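Changes to Travel Grants for Students Going Abroad

Office of International Programs, 2022-06-05 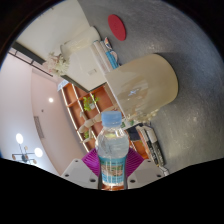 Students who plan to spend a semester or a full year at a partner school should note that the rules for travel grants have changed. The new rules apply to all departures after the end of the current term. Students who have already received a grant letter keep the terms stated in that letter and do not need to apply again.

Until now, grants were paid as a refund after the student returned and handed in receipts. Many students told the office that this left them short of money at the point when rent deposits, visa fees and airfare all came due. Under the new rules, two thirds of the grant will be paid before departure. The remaining third will be paid once the host school confirms that the student has enrolled.

The office received 354 applications in the last round and was able to support 53 students traveling outside the continent. The largest single grant was $3,108. The Oltmanns Fund, which pays for the long-distance grants, has agreed to continue its support for two more years on the same terms.

Applications must include a letter of acceptance or nomination, a simple budget for the whole stay, and a quote for the planned route. The quote may come from an airline, a rail company or a travel agency. It does not have to be the ticket the student buys in the end. Applicants who choose to travel by train or bus may claim one extra night of lodging in each direction. Receipts for that lodging must be kept until the final payment has been made.

Travel insurance is now an allowed expense. The policy must cover the full period of study, including exam weeks, and must include medical transport home. Students whose family policy already meets these terms may send a copy of it with the application. Baggage fees are covered for one checked bag. Seat upgrades, lounge passes and side trips during the semester are not covered.

Lieselotte Lenz will handle all applications for the fall departures. Questions about visas and residence permits should go to Chin-lung Chow, who also keeps the list of consulates that currently require an appointment in person. Ottmar Kettler remains the contact for students with disabilities who expect higher travel costs. Such costs can be approved above the normal limit if they are reported before booking.

Forms are available at the front desk and on the office web page. Incomplete applications will be returned once for correction and must be sent back within ten working days. Applications for spring departures will open in November, and the dates for the information sessions will be posted on the office web page before then.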